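3.2 Task layout and demonstration collection

The cooking task was set as the second-semester project for the group supervised by Ruwan Gunawardena. Each team received the same arm kit, the same tracked carrier (named Peria in the course handbook) and a shared bench. The teams wrote their own control and learning code. The goal was stated in one sentence: move the named vegetable from the table into the vessel, then transfer the contents to a bowl on the carrier. Only the first half of the task is treated in this section. The transfer to the bowl is dealt with in Section 3.4.

Recording began on December 7, 2020 and finished in January. Demonstrations were driven by hand by the students, using the Kivar teleoperation software, and were saved at the end of each attempt whether or not the operator judged the attempt good. An attempt was discarded only if the log file could not be read. The final set holds 1798 attempts, of which 524 were kept back for testing. Teams were free to split the remainder as they wished, and two of them did so by operator.
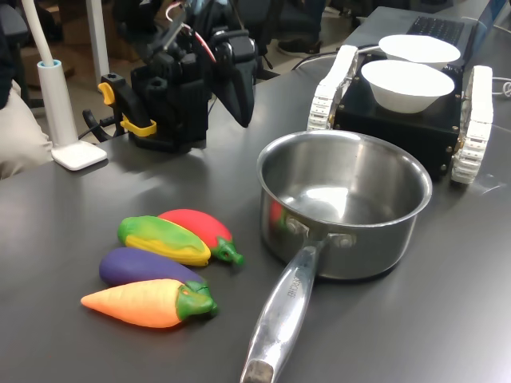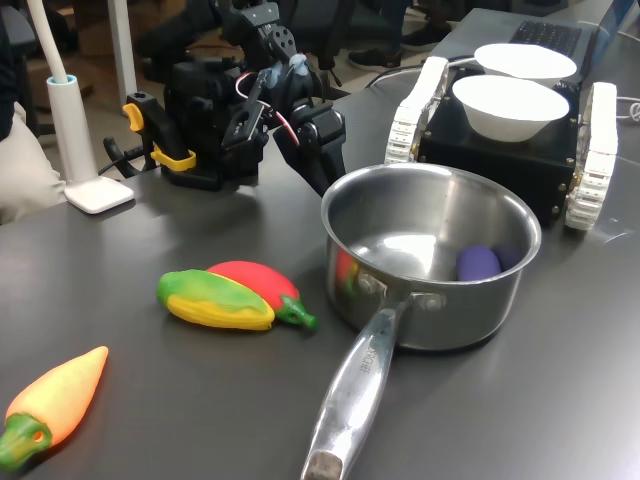
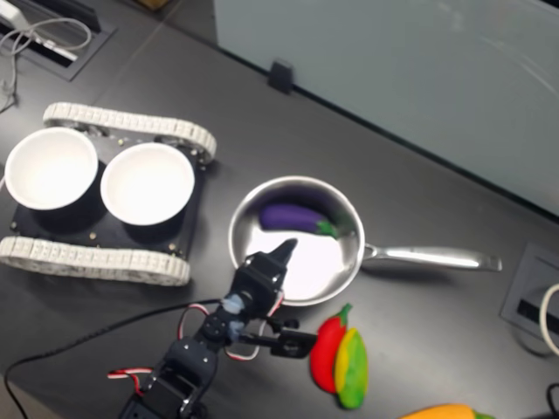
Figure 2. Bench layout for the first half of the task, with the arm, the steel vessel, the toy vegetables and the tracked carrier with its two bowls.

The choice of objects had more effect on the results than the choice of network. In the first version of the task the teams used foam cubes, and a policy trained on cubes reached a high score by closing the gripper at a fixed height. Toy vegetables do not allow this. They differ in length and in width along their length, and they roll when touched off-centre. Polished steel adds a second difficulty, as colour from nearby objects can appear on the outside of the vessel; in the second picture of Figure 2 the wall of the saucepan carries a smear of red and green from the toys beside it. The Fajardo baseline, which finds objects by colour threshold alone, marked such patches as candidate targets and sent the arm towards the vessel wall. Two teams masked the vessel by hand. A third trained a small segmentation model on 3699 labelled crops and used its output as an extra input channel — this was the slower route, but it needed no change when the vessel was moved.

Placement of the objects was not fixed. Before each attempt the operator drew a card giving the target vegetable and a rough position for the vessel, and set the remaining toys wherever there was room. We did not measure the positions. This makes the attempts harder to compare one by one, and a later version of the course should record a top view before the arm moves.

Contact with the rim of the vessel was the most common fault noted by the operators. The Mondow controller used by one team limited the torque at the wrist and stopped the arm when the limit was passed, after which the attempt was logged as a failure. The other teams let the arm continue. Their success rates are for this reason not directly comparable with those of the first team, and Table 4 lists them separately.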